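Lim rectangular serving tray, white: review

Bought for: moving drinkware between kitchen and table, and holding it while it waits to be washed or put away
Price paid: $19
Colour tested: white (also sold in grey)

The Lim tray is a single moulding in white plastic. It has rounded corners, a raised rim on all sides and no separate handles. Mass on my kitchen scale was 829 g, heavier than the older tray it replaced by 136 g. Most of the difference seems to be in the base, where it is useful. The older tray bowed when carried by the short ends and this one does not.

Rim height matters more than floor area if you carry drinkware. A low rim lets a tumbler ride up and over when the tray tilts. A high rim gets in the way of your knuckles when you lift things out. The Lim sits between the two. With a tumbler on its side against the rim, I could tilt the tray well past any normal carrying angle before the tumbler moved over the edge.

The floor is smooth, and this is my main criticism. Stemmed pieces laid down will pivot around their bases, and round tumblers roll until they meet the rim or each other. Faceted pieces behave better because they have flats to settle on. Upright pieces with a broad base gave no trouble at walking pace.

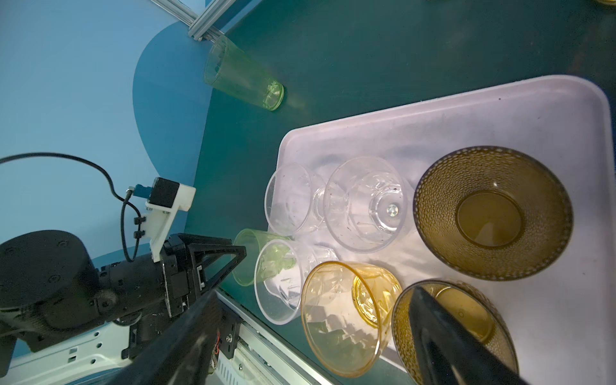 Kristýna Holub disagrees about the smooth floor and would keep it as it is. Her point is that textured trays hold a film of water under every glass and are slow to dry, and that a folded tea towel on a smooth one does the same job and can go in the wash. I tried the tea towel. It stopped the rolling completely and took a little off the effective rim height.

Capacity is fair. A mixed load of goblets and tumblers fits with pieces lying down, but wide hobnail tumblers use up space quickly and are better stood up at one end. Put the heavier ones near the middle if you are carrying it any distance.

Cleaning is simple. The inside corners are rounded, so a cloth reaches all of the surface. Cordial left overnight wiped off with warm water. Tea left a faint grey-brown mark that needed bicarb. The surface picked up fine scratches after 53 days of daily use, visible only at a low angle to the light.

The tray is labelled dishwasher safe, top rack. It does not fit the top rack of my machine. I washed it by hand throughout and cannot comment on warping.

Stacking: two trays nest, with a slight tendency to stick when damp.

Rating: 4 out of 5. One point off for the floor. I would buy the grey next time for the tea marks.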